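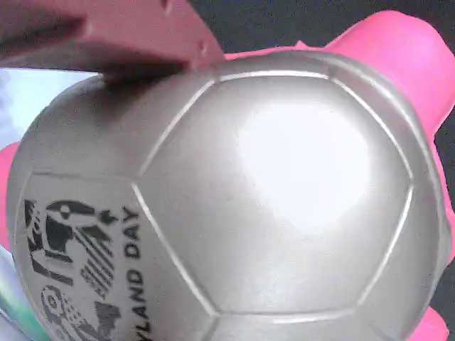
Figure 2. Silver soccer ball with white seam lines between the panels.

3.2 Materials and households

The study looked at how shared household and leisure items are stored, lent and replaced in two mid-sized towns, Drevdale and Ososby. Both towns run a lending room out of the public library. Drevdale lends mostly sports goods and garden tools, while Ososby lends furniture and kitchen goods as well. Balls were the item most often borrowed in Drevdale, and they were also the item most often returned late.

We mailed a short survey to 2,000 addresses and followed it with home interviews in 90 households. The interviews covered where an item was kept between uses, who in the home could reach it, and whether it had been lent to a neighbor during the past year. In 19 of these homes the person interviewed could not say where a borrowed item was at the time of the visit -- these cases were kept in the sample and coded as "location unknown."

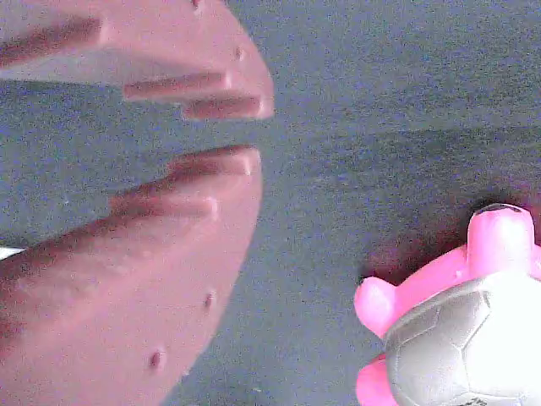
Department of Consumer and Household Studies, Manalo College

Storage place was coded by room and by height from the floor. Garages and hall closets were treated as separate categories, although a few older homes in Ososby have a single space that serves as both. Items kept in a car were coded as stored outside the home. Coding followed the Hendano household list, with one change: we split "play and sport" into indoor and outdoor goods.

Furniture raised a different problem. Tables were rarely lent for less than a week, and most loans fell in December, when families had guests. Size and surface finish were noted for each table, as borrowers in Ososby often asked for one that would match what they had.

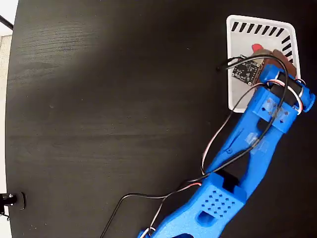

Figure 3. Black tabletop with visible grain and a curved edge.

Loans between relatives were left out of the counts in this section. They are taken up in Section 4, along with items that were given away -- a group that the survey form did not separate well from long loans.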